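Call for Participants: Everyday Dusting and Tabletop Tidying Study

The Kukari Institute for Household Practice invites adults to take part in a study of how people clean small shelves and the surfaces under them. The work concerns ordinary chores: dusting a shelf, clearing scraps of paper from a table, and deciding which of the two to do first. 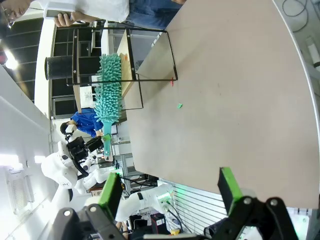 Vevham, January 22, 2024 - Applications are now open for sessions to be held in May at the Institute's Raptis Street rooms. The Institute will enroll 78 participants. No experience in professional cleaning is required, and applicants who dislike housework are as welcome as those who enjoy it.

What participants will do

Each participant attends one session and works at a large table on which a small shelf stand has been placed. The stand has a wooden board and a black metal frame. Participants are given a teal microfiber duster with a shaggy chenille head and asked to dust the stand as they would at home. Objects left on the board may be moved or dusted around, as the participant prefers. Small pieces of colored paper are used on the tabletop in place of household litter. 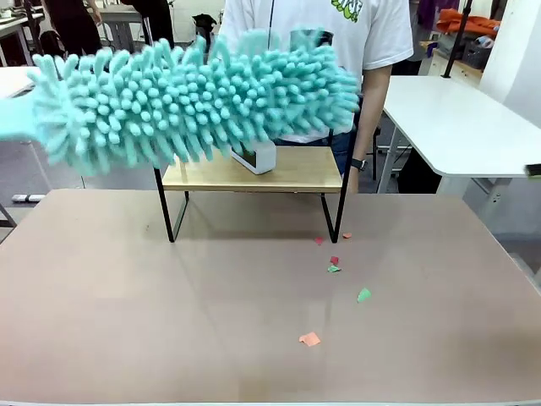
Who may apply

Applicants must be at least 18 years of age and able to stand at a table for the length of a session. Persons with a known sensitivity to microfiber cloth should not apply. Employees of the Institute and members of their households are not eligible. Left-handed applicants are especially encouraged - earlier rounds of the study enrolled too few.

Time and payment

A session lasts almost 200 minutes, including two rest periods and a short written questionnaire on cleaning habits. Participants receive a fixed payment at the end of the session and are reimbursed for local bus fare. Those who withdraw early will be paid for the time completed.

Privacy

Sessions are recorded. Recordings are stored under a participant number and are not released with names or addresses. A full consent form is sent with the letter of acceptance and must be signed before the session begins.

How to apply

Application forms are available at the Institute's front desk and at the Pundeo Public Library. Completed forms should be returned to the Participant Office, Room 8, in person or by mail. Incomplete forms will be returned to the sender. Applicants will be notified of the outcome in writing.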